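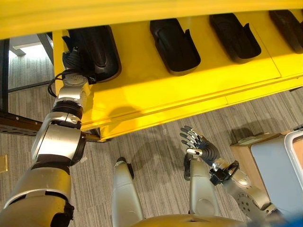 The Fandska two-arm unit at the tray shelf, gripper in the leftmost tray.

Fandska Two-Arm Tending Unit: Review After One Season in Kitting

Our site at Tokidton packs service kits for field crews. The parts sit in molded trays, a kitter picks from each tray in a fixed order, and the kit goes down the line for labeling. We leased one Fandska unit in June and assigned it to a single station on the day shift. This review covers the hardware, the Flakach scheduling software that comes with it, and what happened to the jobs on either side of it.

Setup

Subramaniam handled the integration. The quote allowed five working days and the job took eight. Most of the overrun went to tray locations. The unit expects each tray to sit in the same spot to within a few millimeters, and ours had always been dropped in by hand. We fitted locating pins and the problem went away. Buyers with loose trays should budget for this before delivery.

Floor power was adequate. The network drop was not, and we had to move it.

Picking

The arms do not have matching ends. One has a plain black gripper, the other a jointed hand with silver fingers. The gripper does most of the work. It goes into a tray, closes on the insert, and lifts straight up. With stiff molded parts it is reliable. In the trial month it completed 1,484 tray cycles, of which 286 needed a person to step in. Nearly all of the stops fell into two groups: parts seated too low in the pocket, and parts turned the wrong way around.

The hand is harder to judge. It can turn a part over, and it is useful for holding a bag open. It is also slow, and the finger joints need checking at the start of every shift. For our mix of parts I would have taken a second gripper at a lower lease rate, but Fandska does not offer that configuration.

Cycle time is longer than a trained kitter's on every part we tested. The unit makes up some of the difference by running through breaks. Over a full shift it came close to our station average on stiff parts and fell well short on anything bagged or flexible.

Flakach software

Job entry is clear. A lead can build a kit sequence in a few minutes without calling the vendor. Stop messages are poor. Code 811 covers both a missed grasp and an empty tray, two conditions with different fixes, so the operator has to walk over and look each time. The log exports to a spreadsheet, but the time stamps ignore shift boundaries.

Version 2 of the scheduler added a queue view that the line leads use all day. It should have been in the first release.

Effect on the crew

No positions were cut. The kitter at that station became the cell operator, with a modest raise and three days of training. The work changed more than the job description suggests. Lifting and reaching are down. Waiting is up, and it comes in short pieces that are hard to use for anything else. Two operators asked to rotate out after a few weeks and gave boredom as the reason. We now rotate every two hours, which has helped.

Tray loading became a stricter job. A kitter corrects for a part that is turned around without noticing it. The unit stops. Loaders upstream were getting called out for errors that had never mattered before, and there was some bad feeling until we rewrote the loading sheet and put an outline of the part in each pocket – a cheap fix that should have been in place on the first day.

Maintenance picked up a daily inspection and a weekly cable check. The cable at the gripper wrist runs in an open loop and deserves attention. No one was given extra hours for this in the original plan, and the overtime showed up on my budget in the second month.

Complaints

The manual assumes the reader has a controls background. Spare finger joints ship in sets only. The stop button on the pendant is well placed, but the resume button sits too close to it.

Verdict

Suitable for stiff parts in fixed trays, on a line with steady volume and a lead who has time to own it. Not suitable for mixed bagged goods. We are renewing the lease on this unit and holding off on a second until the stop codes are separated.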